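Drastness Opens Its Laundry-Handling Program to Homes Outside the Lab

Hand-held grippers let people teach folding and sorting in their own bedrooms, at their own pace, with their own socks

PLEKOW, May - Drastness, the company that has spent longer than it would like to admit trying to get a robot to fold a pair of trousers, today announced the opening of its Gravel program to households. Participants use a pair of hand-held grippers to do ordinary clothes handling at home, and the recordings are used to train the two-armed robot that Drastness is building under the name Eichhorn.

The program has been running quietly for 11 months with a small group of homes in and near Plekow. Starting this month, it will take applications from any household in the region that has a bed, some laundry and a tolerance for doing that laundry more slowly than usual.

Until last year, Drastness taught Eichhorn entirely by remote control. An operator sat at a desk in the next room, moved a pair of control arms and watched the robot do the same thing a moment later. The method works, and the company still uses it for jobs where the robot's own reach and strength matter. It is also slow. A good operator could record a T-shirt being folded in the time it takes most people to fold a basketful, and every one of those T-shirts was folded on the same gray table under the same ceiling lights. Eichhorn became very good at that table.

"We had a robot that could fold a shirt beautifully as long as you never moved the lamp," said Imke Heitmann, who leads the demonstration team at Drastness. "Then we took it to a real apartment and it spent an afternoon trying to pick up the pattern on the bedspread. I don't blame it. It was a very convincing bedspread."
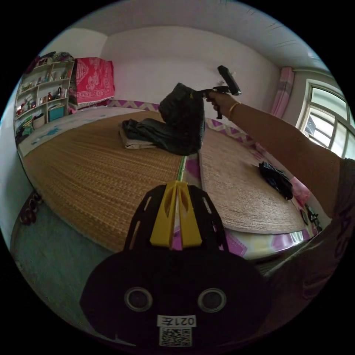
Gravel grippers are made to go wherever the laundry is. Each one is held by a handle and closed with a trigger, and the two fingers at the end do the pinching that the robot's own fingers will do later. A camera on the tool records the work from close up. The program asks people to leave the room the way they keep it, because a bed spread with straw mats over a zigzag-patterned cover, with a dark garment hanging from one gripper and folded trousers lying nearby, teaches things that a gray table can't. Woven straw does not behave like a tabletop, and dark cloth held up in the air above a bed looks nothing like dark cloth lying on a bed. Eichhorn needs to meet both before it meets a customer.

A typical session covers five kinds of task: picking a single item out of a heap, holding it up to find its top, laying it flat, folding it, and putting it on a pile without ruining the pile. The last of these is harder than it sounds. Participants record each task several times and are asked to vary how they do it. Someone who always folds sleeves in first is encouraged to try it the other way, even if it offends them.

Mistakes stay in. When a garment slips, participants pick it up and carry on, and the recovery is kept as part of the demonstration. Earlier versions of the program threw those recordings out, and the result was a robot that dropped a towel and then stood over it as if waiting for a manager.

"People apologize to us for fumbling," said Heitmann. "They fumble much better than we do in the lab. I've watched one clip of a pillowcase being rescued so many times that I could fold it in my sleep, and I'd like to stop."

Using the grippers takes a little practice. New participants are shown how to hold the tool, how to keep the fingers in view of the camera, and how to resist the strong temptation to put one gripper down and use a thumb. The training visit lasts less than an hour. Most of it is spent on the thumb.

Drastness plans to gather some 1,000 hours of household demonstrations before the next version of Eichhorn is trained. Remote control will still have its place. Once the robot has learned the general idea from the hand-held recordings, operators will take over from a desk to correct the moments where a human wrist can do something that a robot wrist can't. The company expects this to involve a lot of fitted sheets.

Households that join the program are paid per session. Participants can review any recording before it is sent and delete it without giving a reason. Name labels, letters and family photographs should be put away before recording. Piles of clothes should not be, and participants who tidy up specially are kindly asked to stop.

Applications are open through the Drastness office in Plekow. Applicants should be adults, have room to stand beside a bed or table, and be able to hold a gripper in each hand for short stretches with breaks. No experience with robots is needed. Experience with laundry is welcome, though the company notes that its own engineers got by without much.

About Drastness

Drastness develops two-armed robots for household cloth handling. Its current robot, Eichhorn, folds towels, shirts and most trousers. It does not yet iron, and the company has made no announcement about socks.

Press contact: Imke Heitmann, demonstration team, Drastness, Plekow. Interviews can be arranged in the morning. Afternoons are for folding.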